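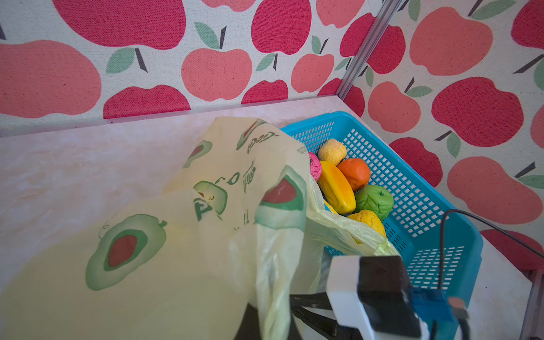
The fruit bagging table at the Sellton workshop, with the blue basket and the avocado bag.

I visited the Sellton workshop in Drarov in January, together with a small group from my work. We pack and send orders for small grocery shops, and our manager wanted to know if a machine can already take over some of the bagging. I was asked to write down what I saw, so I do it here as well as I can.

The visit started at 9:30 in the morning with coffee and a short talk. After this we walked through three rooms. In the first one there was a folding machine from Osutex, which is made for towels only. It works fast and I have nothing bad to say about it, but we do not sell towels.

The second room interested me the most. They try there the small chores which a person does without thinking, for example to put fruit in a shopping bag. The fruit is toy fruit, soft and with some texture on it, and the cloth behind the table is printed with big apples. It looks a little like a kitchen for children. The task is serious, however. A basket keeps its shape, and a bag does not. The plastic folds over itself, one side stands up and the other side lies flat, and the opening is each time in another place. I have packed bags for many years and I never thought about how much my left hand does only to keep the bag open.

We were told that they made 235 tries with this task in the last weeks, and 96 of them ended with all the fruit in the bag. I asked what happens in the other ones. Mostly the fingers take the plastic together with the fruit, or the bag closes before the fruit arrives. One good try takes 42 seconds on average. In our shop a new worker needs less than that for a full order, and real tomatoes are not so patient as toy ones.

In the last room we saw an arm from Šimko which moves closed boxes from a belt to a shelf. It does some 700 boxes in one shift and one person looks after two such arms. For this kind of work I would say yes, it is ready, if you have the space and the boxes are all the same size.

My opinion after the visit is that for bags we should wait. I would like to go again next winter and look at the same table. We could maybe start with cartons for the large orders, and I have asked Sellton for a price. If you want to go too, you must write to them two weeks before, and wear closed shoes. The parking is behind the building and it is free until noon.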